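Right, thread on the gripper that nearly had my thumb last week, because three people have asked and I'm fed up of typing it out in bits.

Background for the new followers: I work on hand-held grippers at Braslow. You hold the thing, you squeeze, two fingers close, it logs what you did. We're on the bed-making job at the moment, so sheets, sheets and more sheets.

Run 971. I let go of the trigger and the fingers stayed shut. Fine, it happens, bit of fabric in the works. I gave the sheet a tug. Still shut. So I did the stupid thing and put my thumb in to free the pad.

It opened, then closed again on its own. Hard. Not broken, just a lovely purple nail – but I did say a word that carried right across the hall.
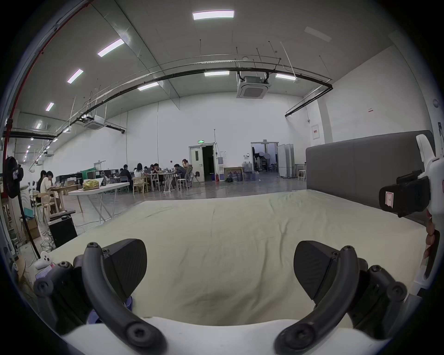 The log was the odd part. It said the fingers were open the whole time. Every single reading, wide open, happy as you like, while I was stood there swearing at it.

First guess was the spring. Swapped it, did 300 squeezes with nothing in the fingers, not one fault. Put it back on a sheet and it stuck after 15. So it only does it under load, which is the worst kind of fault to chase!!

Second guess (mine, and I'm quite smug about it) was the Sandard encoder we fitted in the spring. The little clamp that holds it to the shaft was slipping. Pull on a sheet, shaft turns, encoder doesn't, and the motor assist then "corrects" to a position that's miles off. Hence thumb.

Marked the shaft with a paint pen and ran it again. Mark had moved. Got you.

New clamp from Bittencourt is on now, plus thread lock, and it's done 2000 squeezes on fabric without a wobble. The other units are off the floor until they've had the same.

Also a new rule, which should have been the old rule: battery out before fingers go anywhere near fingers. There's a sticker. I had to write the sticker. The shame.

Someone asked if the Grukasel pads were to blame – no, pads are fine, they grip a bit too well if anything, ask my thumb

Will post the clamp drawing once I've tidied it up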